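Home and Shared-Shop Robotics
Handout 4: Contact and grip for moving furniture
Notes by Euan Tosh. Revised Tuesday, May 17, 2022

Bring to the session: your gripper pads (mounted or not), a luggage scale with a hook, masking tape, the wiring sheet from Handout 3.

1. Where the build stands

The Leiva base now drives, holds a heading and stops on the bumper. Both arms are bolted to the crossbeam. The shoulder joints have been checked under load and the wrist joints have not, so wrist speed stays at the low setting in Sudis until Beathag Haldane signs the sheet on the shop door. Anyone who has a wrist running at full speed at home should turn it down before bringing the arm in.

The task for the rest of the term is the one chosen in April: the robot approaches a tall counter, takes hold of a bar stool, and either pulls it out or pushes it in. No lifting. The arms as built can't carry a stool at full reach and we are not going to redesign the shoulders to make that possible. Everything in this handout assumes the feet of the stool stay on the floor.

2. Two places to take hold

A person moving a stool with two hands tends to use either the top of the backrest or the rear edge of the seat. Both are open to us and they load the arms differently.

Backrest hold. The hands come from behind and rest on the top edge of the panel. Contact is high, the approach is simple, and the arms can stay nearly straight. The trouble is leverage. Force goes in well above the floor, friction acts at the feet, and the stool wants to tip before it slides. With a light push on smooth flooring it slides. With a hard push, or a foot caught in a joint, it tips away from the robot and the far feet dig in.

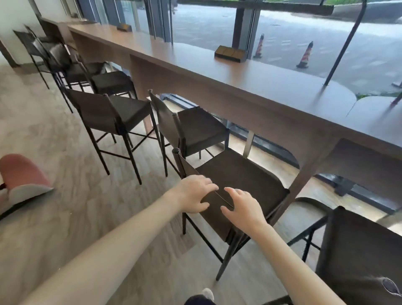 Fig. 1. Backrest hold, one hand slightly lower than the other, fingers on the top edge.

Note the uneven hands. A person corrects for that without thinking. Our controller treats a height difference between the pads as an error and will try to remove it by twisting the crossbeam, so the tolerance in the hold file has to be opened up before any backrest trial. Set it in pad_level, under the [hold] heading. The default is far too tight.

Knobs, caps and screws on the corners of a backrest are a separate problem. A pad that lands on one has a small contact patch and rolls off it sideways. Place the pads inboard. Tape the keep-out zone on your practice stool and run the approach with the motors off, moving the arm by hand, before you try it powered.

Seat-edge hold. The fingers hook under the rear edge of the seat, one hand at each corner. Contact is lower, so the tipping moment is smaller for the same pull. Steering is also better: pull harder on one side and the stool turns. The cost is in the approach. The wrists have to drop, turn and come up from below without striking the backrest supports or the legs, and the forearms then occupy the space the base would like to drive into.

3. Tip or slide

You need one number for each stool, the tipping force at the height of your contact. Measure it. Do not look up a friction coefficient.

a. Stand the stool on the floor it will be used on.
b. Hook the scale at the contact height and pull level and slowly.
c. Note the reading when the feet begin to slide.
d. Block the far feet with a strip of wood and repeat. Note the reading when the near feet leave the floor.
e. If the reading in (c) is well under the reading in (d), the hold is usable at that height. If they are close, lower the contact point and start again.

Repeat the set with the stool turned sideways. A stool with legs that spread more front to back than side to side will give you two quite different answers, and the robot will not always arrive square.

Worked case. The shop's practice stool has its top edge at 934 mm. At that height readings (c) and (d) overlapped on repeat pulls, meaning we could not say in advance which would happen. With the hook moved down to the seat it slid every time. The class stool is therefore a seat-edge stool. Yours may differ, and the Olleo stools some of you have at home have a wider stance than ours.

Hook slips on padded seats. Run a loop of webbing around the seat and hook that.

4. Approach sequence

The sequence below is for pulling out. States are named as in the Sudis template, so keep the spelling.

ALIGN. Base turns until the rear edge of the stool is square to the crossbeam. Don't use the counter as your reference. Stools are seldom parked parallel to the counter they belong to, and a rounded counter end gives the line finder nothing to work with.

REACH. Arms extend to the pre-grip pose, pads apart, wider than the seat.

CLOSE. Pads move in and up. Stop on contact, with either pad allowed to arrive first.

SETTLE. Hold still until the force readings stop drifting. Students cut this state short more than any other and then report random failures in the next one.

DRAW. Base reverses. Arms hold their pose. All travel comes from the wheels.

RELEASE. Pads down, then out, then arms back. In that order, or the fingers drag the stool with them.

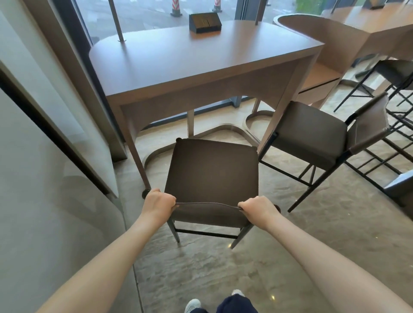 The DRAW state is where most of the remaining work is. In the template the base reverses at constant speed, and the first jerk as the feet break loose goes straight into the wrists. Replace the step with a ramp. Use 3000 ms as the ramp time to start with and shorten it only when you have a clean log. If the base stalls during the ramp, check the battery voltage before changing any gains. Two of the Stilville machines have been retuned for faults that were in the charger.

Padded edges deserve a paragraph. The upholstery gives under the finger, so the contact switch closes early, and then the pad sinks further when the base begins to pull. The log shows a hold that looks firm at SETTLE and a loss of force partway through DRAW. The fix is a preload: after CLOSE, continue upward until the force reaches the preload value, then hold position. Begin with the lowest value on the chart and go up one step at a time. Too much preload lifts the rear feet and you are back to a tipping problem from the other side.

Neighboring stools. Row seating leaves little room for a forearm beside the seat, and a stool next to the one you want may be turned partly sideways with a leg in your path. The template checks clearance at REACH only. Add a second check at the start of DRAW, using the width of the robot with arms extended. If it fails, go to RELEASE and report. Do not attempt to nudge the neighbor.

5. Windows and shiny floors

Depth readings near floor-to-ceiling glass are poor. The sensor returns points from outside, points from the glass, or nothing, and the mix changes with the light. Polished floors add a second set of legs below the real ones. Two rules cover most of it:

Discard every point below floor level before clustering.
Discard every point past the counter line, which you measure once by hand and enter as a fixed value.

Thin legs drop out of the cloud at range. Plan the approach on the seat and backrest, and treat the legs as a box drawn around the widest feet. Euan's script for the box is in the shared folder and needs the stance width typed in at the top.

6. Pads

Bare printed pads mark soft upholstery. Cover them. Bicycle inner tube glued with contact cement has held up on the shop arms. Felt slides too easily for the seat-edge hold. Foam tape is fine for the backrest but shears off after a session of pulling. Round over any printed edge that will end up under a cushion.

Finger length: measure the depth of your seat edge including the padding, and cut the finger so that it hooks under the rim without reaching the frame bolts behind it.

7. For next time

Fill in the force sheet for one stool, both heights, both directions.
Run ALIGN through CLOSE with the base wheels off the floor and save the log.
Write the clearance check for DRAW. Pseudocode will be accepted from groups whose base is still on the bench.
Groups using the shop machine sign up with Beathag. The emergency stop stays in a person's hand for the entire run, and that person does not also hold the laptop.

Reading: the Sudis notes on force thresholds, sections 3 and 4. Skip the part on suction cups.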